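How to pack a lunch you will still want at noon

Start the night before, when you are tired but at least not late. Put anything wet in its own tub. Tomatoes have ruined more bread than mould has. 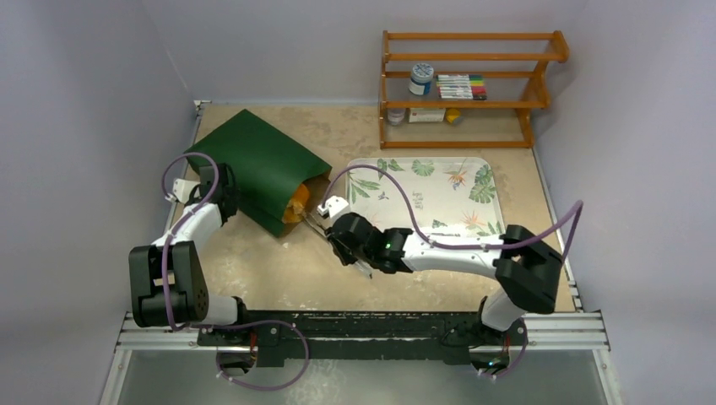
Heavy things go in first, then the sandwich, then fruit that bruises. A banana goes on top or stays at home.

Butter the bread right to the crusts, both slices. Cut cheese thick enough to notice. Dressing waits in a jar until you eat.
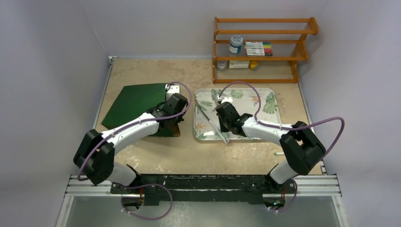 Crisps travel separately and go into the sandwich at your desk, with the door shut. Allow 14 minutes for the lot, or 40 if you have to find the lids.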